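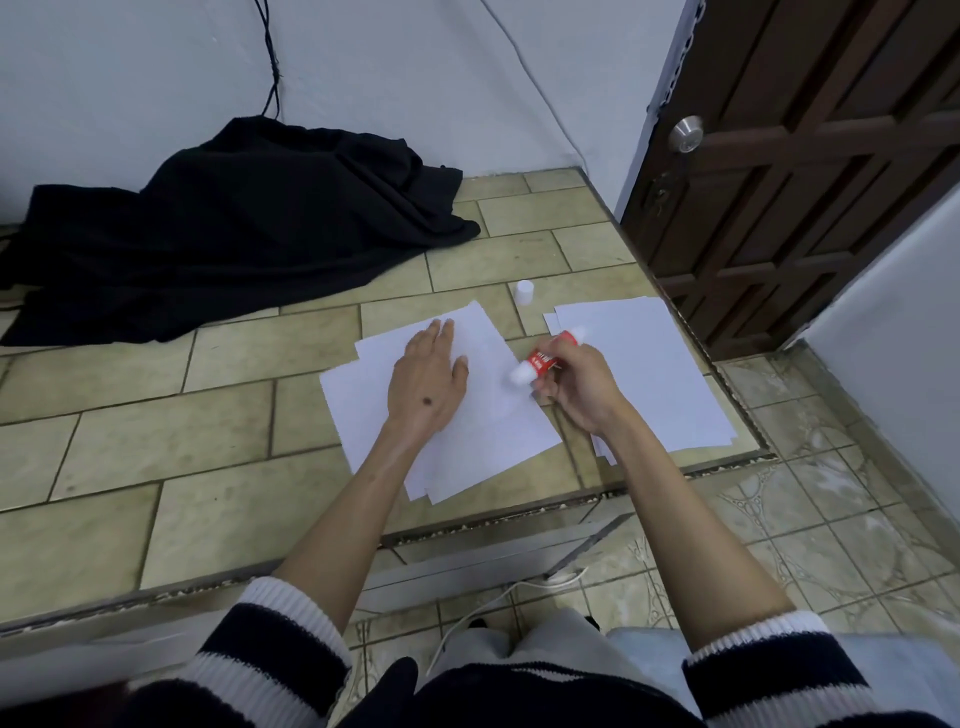 Gluing paper on the tiled counter, cap off and set down behind the sheets.

I spent most of the past two weeks on the state estimator in Gronuno, specifically the part that turns head-view video into symbols the planner can use. The task is paper gluing. On paper (sorry) it has five predicates: stick held, cap on, sheet held down, sheet glued, sheet aligned. Four of them were worse than I thought.

The old version ran one classifier per predicate on single images. It was fast to train and easy to debug, and it scored well on the validation split, where neighboring images from the same clip had leaked into both halves. Selamawit Derese found the leak in March. After I split by clip, "cap on" dropped below what you get by always answering no. It had learned to look for the white end of the stick. Both ends of the stick are white.

The current version doesn't classify the cap from the stick at all. It tracks the cap as its own object. If a cap-sized white cylinder is found on the work surface away from the stick, the cap is off, whatever the stick looks like. The tracker keeps a cap hypothesis alive for 155 updates without a detection before it gives up, and it refuses to drop one while a hand mask covers the last known position. That second rule matters more than the number. I tried values on either side and the results barely moved.

Orientation is stored too. An upright cap has a stable grasp from above, and one on its side can roll, so the planner gets a different approach vector and a lower closing speed for each. I had this as a boolean for a while. It's now an axis plus a confidence, and the planner does its own thresholding.

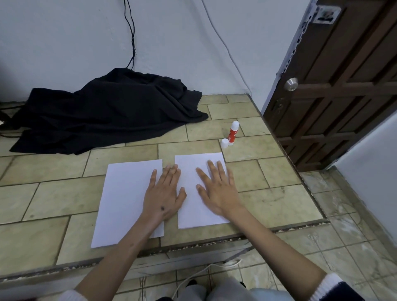 "Sheet held down" needed a change of definition before it needed any code. Our labels called a sheet held if any part of a hand overlapped it. A hand hovering over the paper with a glue stick met that test just as well as a flat palm did. Lemlem Gashaw rewrote the guideline so that holding requires palm down, fingers extended and no object in the hand, and then relabeled the 747 segments that had a hand over paper. Agreement between annotators went up enough that I stopped looking at it.

The predicate also takes a hand argument now. With a palm on each of two sheets, the old estimator emitted one "held" and picked the sheet arbitrarily, so the planner would happily schedule a push on the other one.

Then there is the paper. White sheets on other white sheets have almost no internal edges, and Clidlow, which we use for instance masks, returns a fanned stack as one blob with spikes. I tried to recover individual sheets with corner detection and a rectangle fit. It works on two overlapping sheets and sometimes on three. Past that the fit has too many explanations for the same corners, and it flips between them from one update to the next.

What I ended up with is a pile node. A pile has an outline, a dominant angle, a spread value and a top sheet if one can be fitted. It has no sheet count. The planner may take the top sheet, press the pile or square it up, and any action that needs to know what's underneath is rejected at plan time with an error I can read.
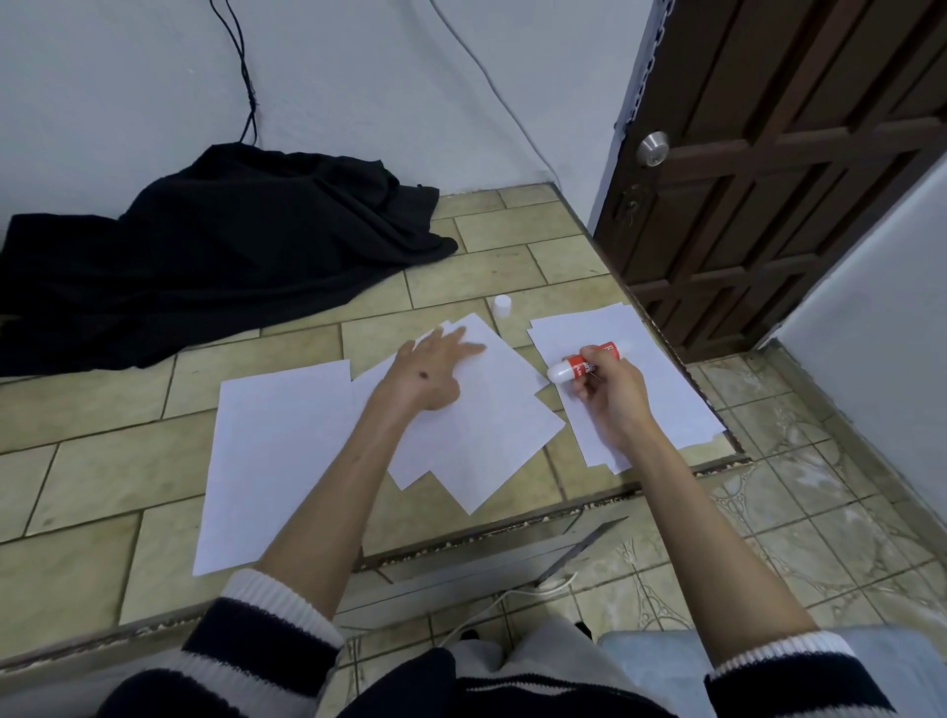 Spread is computed from the corner angles along the outline, normalized by the area of the pile. A squared stack comes out near zero. I cap the corner list at 11 because everything beyond that was grout lines. The tile joints pass under the paper edges at shallow angles, and the line detector joins them to whatever is closest. Masking by color removed most of these.

Replay is deterministic again, by the way. Nahom Hadgu traced the drift to a queue that dropped messages once it held 1,000 of them, silently, with a log call at debug level. It now blocks in replay and warns when live.

Still open:

Glued versus not glued. Clear glue on white paper gives me nothing in color. At the moment the estimator infers it from contact between the stick tip and the sheet, and it believes every contact.

Left and right hand labels swap when the forearms cross. Suqin Wei has a branch that uses the sleeve direction, which I haven't merged.

Config migration for the old predicate names. If you're on the previous release, the loader will accept "sheet_held" with no hand argument until the next tag and then it will fail.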